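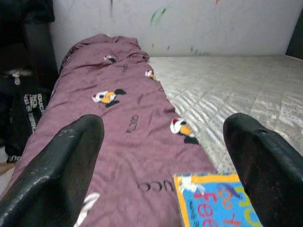
Mauve-purple blanket, guest room stock.

GEVITHOLM RESIDENTS' COOPERATIVE
Housing and Furnishings Meeting
Minutes, Apr 30, 2026
Common room, ground floor

Quorum was confirmed by the chair. The meeting was called to order and the agenda was adopted with one change: heating was moved ahead of guest rooms at the request of the building manager.

1. Minutes of the previous meeting

Approved with one correction. Under "Stairwell lighting," the word "replaced" should read "inspected." The fixtures on the north stair have not been replaced.

2. Heating and hot water

The building manager reported on the contractor's visit. Duvance completed the pressure test on the east riser and found a slow loss at the isolation valve on the third floor. The valve is original to the building. Duvance recommends replacing the valve and the short section of pipe on either side of it, with the riser drained for one working day.

Discussion covered whether the work should wait until the heating season is over. The chair noted that the riser also carries the hot water return, so there is no season in which draining it has no effect on residents. Units on the east side will be without hot water during the work and will get written notice ahead of time.

A resident of the east side asked if the noise in the pipes is related. The building manager said the contractor did not think so. The noise is consistent with a loose bracket and will be looked at on the same visit.

Moved, seconded and carried: to accept the Duvance quote of $807 for the valve and pipe section. Bracket repair to be billed separately if needed.

3. Laundry room

Machine 4 remains out of service. The part has been on order from Trukbridge since December. Trukbridge has now offered a substitute part from a later model. The building manager is not satisfied that the door lock is compatible and has asked for the wiring diagram in writing before accepting.

The sign-up sheet was discussed. Several residents have been blocking out full evenings. Agreed that a booking lapses if the machine is not started within the first part of the slot. The wording on the sheet will be changed to say so.

Lint screens: residents are again reminded to clear them after each load.

4. Guest rooms

4.1 Bedding

The furnishings group presented its review of the two guest rooms. Pillows and mattress covers were the main subject. The present practice is that the guest's host launders the sheets and returns them to the hall closet. In several cases the sheets came back and the pillow protectors did not.

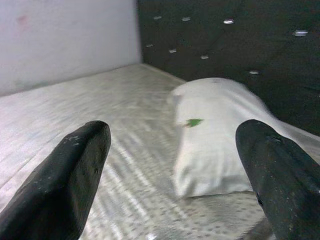 White mattress with pillow, guest bed.

Agreed that protectors will be logged with the sheets as one set, and that a set is not considered returned until it is complete. The deposit stays at its present level. A proposal to raise it was withdrawn after discussion.

Quotes for new mattress covers were received from Chauhan and one other supplier. Chauhan was lower at $163 for the full order, delivery included. The other supplier's covers are a heavier weave and take longer to dry, a concern while the laundry room is short one machine.

Moved, seconded and carried: to order from Chauhan. One vote against, on the grounds that the existing covers could be kept another year.

4.2 Single room

The small room with the single mattress is to be kept in use through the summer. The window latch will be adjusted and the door closer reset. The group had asked for a reading lamp; the building manager has one in storage and will test it before it is put out.

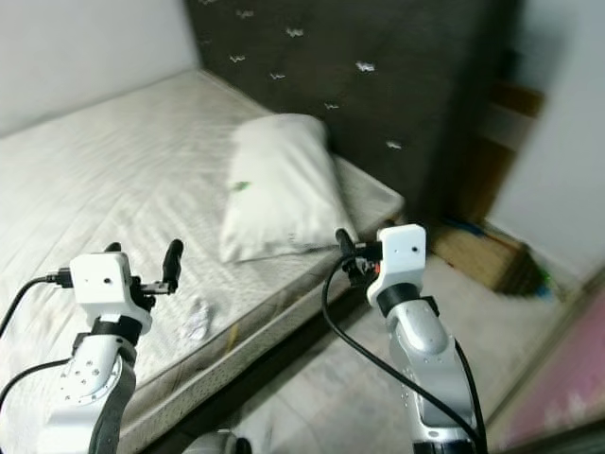
4.3 Headboard and bed frames

The question was whether upholstered headboards are practical in rooms with a high turnover of guests. Points raised were dust collecting in the tufting, the difficulty of spot cleaning dark fabric, and the cost of replacement compared with a plain panel. 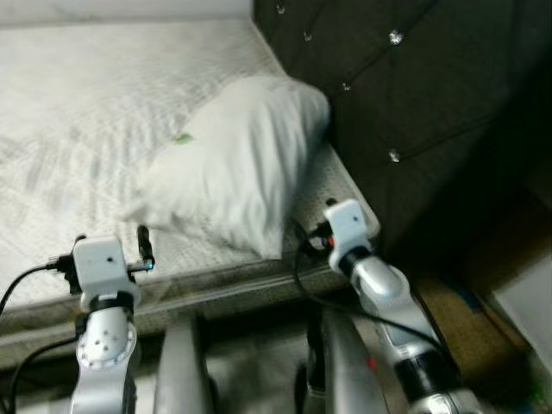
The furnishings group favors keeping upholstery where it is sound and going over it with a brush attachment between stays - the vacuum on the second floor has one. Plain panels will be priced for any future replacement. No vote was taken.

5. Bicycle storage

There are 66 tags on issue. Tags not renewed by the end of the summer will be void and untagged bicycles moved to the rear cage. The building manager asked that cargo bicycles be kept out of the aisle nearest the meter cabinet, which the utility needs to reach without notice.

6. Action items

Building manager: schedule Duvance; post hot water notice; follow up with Trukbridge on the wiring diagram; adjust latch and door closer.
Furnishings group: place Chauhan order; revise bedding log; price plain panels.
Secretary: new wording for laundry sheet; renewal notice for bicycle tags.

7. Other business

A request to repaint the mailroom was held over to the next meeting - no color samples were available.

Meeting adjourned. Minutes recorded by the secretary.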